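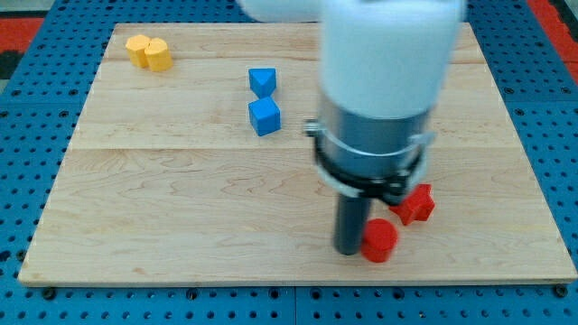
The pusher at work on the maple-look board, with the red cylinder and the red star within reach.

The Day the Rod Went Down

Readers of the February issue will remember that we promised a report on the block-sorting cell at our Prusdale shop. We had hoped to write about sorting. What follows is mostly about a clamp.

The job is one a toddler could do, and several toddlers have offered. The arm lowers a plain rod to the board and nudges blocks until the reds are with the reds, the blues with the blues and the yellows with the yellows. It has no fingers and picks nothing up. Welington Brandão, who wrote the pushing routine, had it through 245 runs without anything worse than a cube going over the side.

Run 246 started on Thursday, just after lunch. The arm came down beside a red block as usual and kept going for a moment after it should have stopped. There was a noise like someone setting down a bowling ball in the next room. The controller, a Komel unit with a very calm personality, reported that all was well. It then reported that all was well again, with the rod standing on the wood and the motors humming.

Welington hit the emergency stop. The stop did its job, and we'd like that on the record, as it was the only part of the cell that did.

The cause took the rest of the afternoon to find. The rod is held by a black clamp ring with one small bolt at the side, and the bolt had been working loose. Each time the rod met a block it slid a hair in the ring, and by Thursday it was sitting 6 mm lower than the software believed. The software believed this with total conviction. The force limit that should have caught the contact had been raised in January, during the business with the sticky star, and never put back. The person who raised it has asked to be described as "a member of the team" and is writing this item.

Damage: one dent in the board, one chipped prism (since replaced), and 83 minutes of logs in which nothing appears to be wrong. No one was hurt. Everyone was behind the line, except for a coffee cup belonging to Swanepoel's service engineer, which has been spoken to.

Changes, effective now:

The clamp bolt gets thread locker and a paint mark across the bolt and ring. If the mark doesn't line up, don't run.

Rod length is checked against the Grekar gauge block at the start of each shift, and again after any hard contact.

The force limit is back to its old value and needs two people to change it. One of them can't be me.

The arm now pauses for 5 seconds above the board before the first push of a session. It looks thoughtful.

Sorting resumed Monday. The yellows are doing very well.

Questions about the cell: ask at the Prusdale shop desk | © Prusdale Shop Newsletter | Back to top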